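Lirkwood Hall - kitchen and store room checks, June

Done by: Anselmo Sarmiento
Areas covered: main kitchen, dry store, back corridor, bin yard
Marks used: OK, Watch (look again next month), Fix (job raised)

Anyone hiring the kitchen can read this sheet on the inside of the dry store door. Please don't write on it. Put faults in the hire book.

1. Doors and ways out

1.1 Back corridor clear from end to end - OK
1.2 Fire door closes fully by itself - Watch. It shuts but the last bit is slow. I have turned the closer up half a turn. If it starts to slam, turn it back.
1.3 Bin yard gate opens from inside without a key - OK
1.4 Exit sign lit over the corridor door - Fix. One tube gone. A replacement is on order from Requena, same type as last time.

2. Fire equipment

2.1 Extinguisher by the cooker, pin and tag in place - OK
2.2 Fire blanket in its holder - OK. The tapes were tucked up behind the holder again. They must hang down where you can grab them.
2.3 Extinguisher in corridor on its bracket - Fix. Found on the floor holding the door open. Put back. The bracket screw has pulled out of the plaster and needs a bigger plug.
2.4 Alarm call point tested - OK, heard in the main hall and in the toilets.

3. Fridges and freezer

3.1 Tall fridge at 3 degrees on the inside thermometer - OK
3.2 Under-counter fridge - Watch. Reading was fine but the seal is splitting at the hinge side. Prokaron have quoted for a new seal and I have said yes.
3.3 Freezer lid seals all the way round - OK. Needs defrosting before the summer lunches.
3.4 Opened food labelled with a date - Fix. Two tubs with no label, thrown out. The labels and pen are in the drawer under the kettle.

4. Dry store

4.1 Nothing kept directly on the floor - Watch. Flour and rice were on the bottom shelf as they should be, but a sack of onions was on the tiles. Moved.
4.2 Shelves fixed to the wall - OK. No movement when pulled.
4.3 Heavy tins kept below shoulder height - Fix. The catering tins of tomatoes had crept up to the top shelf. I brought them down. Anything over 2 kilos goes on the lower shelves.
4.4 Storage bins sound, no splits at the rim or corners - OK. Look along the rim and at the base. A split bin will pinch fingers and can't be cleaned properly, so it goes out of use the same day. 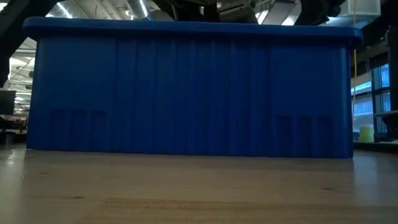 4.5 Signs of mice or insects - OK. Nothing on the boards behind the shelving. Boards changed.

5. Hot water and hand washing

5.1 Hand basin has soap and paper towels - Fix. Soap was there, no towels. New pack put in. The spares are in the cleaner's cupboard, not the dry store.
5.2 Hot water store at 60 degrees or over - OK, reached after a short run.
5.3 Scald warning sign above the big sink - OK but faded.
5.4 Drain running freely - Watch. Slow. I poured a kettle down and it got better. Please scrape plates before they go in the sink.

6. Floors and lighting

6.1 No loose tiles or lifting edges - Fix. The strip at the kitchen doorway has come up on the left. Taped down for now and the tape is a trip hazard of its own if it is left long, so this one is first on the list.
6.2 Wet floor sign available - OK
6.3 Covers fitted to all kitchen lights - OK

7. Cleaning products

7.1 Locked away - OK
7.2 All in their own bottles - OK. Last month's unmarked spray bottle has gone.
7.3 Data sheets in the folder - Watch. We have switched to the Skumeo degreaser and the sheet for the old one is still in there. New one to be printed.

Comments

The kitchen was left clean by the last hirers and I would like to thank them. Most of the marks against us are small things that have been put back in the wrong place. The corridor bracket and the doorway strip are proper repairs and both should be done before the next booking. Oven gloves have worn through at the thumb again - two pairs to buy.

Other sheets on this board
Main hall and stage checks
Ladder and steps register
First aid box contents
Kitchen hire rules
Checks for May

Lirkwood Hall | Bookings and faults: see the hire book or ring the hall on extension 27 | Back to top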